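Posted in: Home & Garden > Moving, Storage & Downsizing

Downsizing my mom's house, how long did the sorting take you?
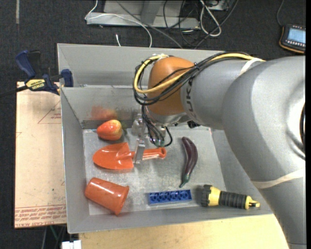

What do you do first, the big furniture or the small stuff?

Start with the small stuff in the rooms people use least. Big furniture gives you surfaces to sort on, and you'll miss the dining table the minute it leaves.

I got that much from my sister-in-law, who did her parents' place, and I've been going by it. Anyway, hi everybody. My mom is moving from a four bedroom house to a two bedroom condo of 1,218 square feet and I'm the kid who lives closest, so guess who got the job. We have 11 weeks until closing. I've done the guest room and the hall closet so far and I'm already tired. How long did it take you all, and did you hire anybody?
- braslow_ridge

---

tanolimom
Oh boy, been there!! Took us the whole summer and then two more weekends we hadn't planned on (the attic, it's always the attic). We didn't hire anyone and I regret it every time my knee acts up. What I'd tell you is to get the paper out of the way early. My dad kept bank statements going back to before I was born, and reading through those ate up more time than all the furniture put together.

---

zitwood12
I'm going to disagree with the small stuff first thing. We did it that way with my aunt and by the time we got to the furniture nobody had any energy left, and the charity pickup was booked out for almost a month. Call about the big pieces NOW even if they don't leave until the end. Get on the calendar. Then go sort your teacups.

---

braslow_ridge
@zitwood12 ok that's fair, I hadn't thought about the pickup dates at all. Calling in the morning.

---

Atif Gondal
I did my parents' house last August, in the heat, with no AC upstairs, do not recommend. Colored stickers worked pretty well for us. Green goes to the new place, yellow goes to family, red gets donated. My mother walked around with the sheet of green ones and once they were gone they were gone. She grumbled about it, but she did all the choosing herself and I think that mattered to her.

We paid a mover for the last day only. Roughly 2 hours to load, and I would've spent the entire day and thrown my back out.

---

tanolimom
Stickers left a mark on my mother's cherry dresser, just saying. Use painter's tape!

---

Atif Gondal
Huh, we didn't have that problem, but most of our furniture was beat up to begin with lol. Painter's tape is probably smarter on the nice pieces.

---

bellari_bev
Can I be the grouchy one? I don't love limiting somebody to a sheet of stickers. It's her house. My brother did something like that with our mom and she went along with it, and then for years afterward it was "I used to have a good colander." We ended up buying her another colander and it wasn't the right one. If you've got 11 weeks you can afford to go slower with the kitchen. Sit down with her, make coffee, let her tell you about the casserole dishes.

---

zitwood12
Bev with respect, we sat down and had the coffee and that's how we lost three weeks. You need some kind of limit. Measure the new kitchen cabinets and let the shelves decide.

---

bellari_bev
Well I didn't say no limit. Measuring the cabinets is fine. I just think the stickers feel like a yard sale.

---

braslow_ridge
I read some of this out loud to Mom and she's on Bev's side about the kitchen and Zitwood's side about everything else, so there you go. She wants to know if anybody found a home for a full set of china. Service for 12, gold rim, can't go in the dishwasher. None of us kids want it and I feel awful typing that.

---

tanolimom
Don't feel awful, we all have the china. We let each grandkid pick a plate and a cup and the rest went to the church thrift store. My daughter keeps her earrings on hers.

---

Atif Gondal
Check with the replacement china places too, some of them buy certain patterns. Turn a plate over and look for the pattern name before you call. They didn't want ours, but they were nice about it.

---

braslow_ridge
Oh I like the plate and cup idea a lot. Pickup is booked for the week before closing, which was the latest they had. Doing the linen closet tonight, wish me luck, there are tablecloths in there for a table we sold when I was in high school.

Contact us | Terms | Copyright the forum owners and posters | Back to top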